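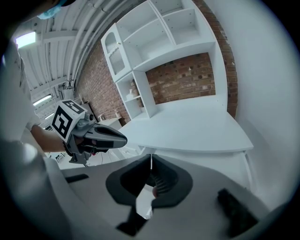
Zdenka Đorđević says the open cubbies should go to whatever we reach for most, and the labels can wait until we've lived with it for a month. I was all set to print labels this afternoon, so that's me told. She's probably right.

Workshop > Notebook > Room and storage
Sep 8, 2023
3 min read

Shelving day! I've wanted to sort out the tall white unit by the brick wall ever since we moved the Salent work in here, and I finally got a clear run at it after lunch. I love that wall. White shelves against red brick look smarter than anything we had in Chiba (the old back room, for those who never had the pleasure), and it makes me want to keep the place tidy, a feeling I should use while it lasts.

Took everything out of the top compartments first and laid it on a dust sheet. Found the good tape measure, two half rolls of masking tape stuck to each other, and the Folluson order sheets I'd blamed the post for. Wiped the shelves with warm water and a drop of washing-up liquid. The dividers had a faint sticky line where old labels had been — a plastic scraper and a bit of patience got that off without marking the white.

New arrangement, going by how often things get picked up: daily stuff in the cubbies nearest the desk, weekly stuff further along, and the highest row for things that weigh next to nothing. Spare cloths, empty sample bags, the big roll of tissue. No jars up there please, even small ones.

I tried the Mokero trays in the cubbies and they very nearly fit. They go in if you tilt them, then sit proud at the front by about 14 mm. Fine for the cloths, annoying for anything you want to slide out with one hand. Zdenka suggested turning them sideways and that works in the wider ones, so I've done that and put the leftover trays under the bench.

Paper is still a muddle. There's a stack of 30 cut sheets that ought to lie flat, and no compartment wide enough to take them without a curl. For now they're in the plan drawer with a board on top. If anyone fancies making a thin shelf for them I'll supply the biscuits.

Also checked whether the unit rocks. It does, a tiny bit, when you lean on the left side. Packed the front foot with card and it's much better, but I'd like a proper fixing into the wall. Into the brick, I think, as the mortar felt soft when I pressed a nail to it. Need to borrow the masonry bits back from upstairs.

Still to do: wall fixing, felt under the heavier trays, decide where the Salent offcuts live. Labels in October, as instructed.

Last updated: the Monday after, to add the bit about the mortar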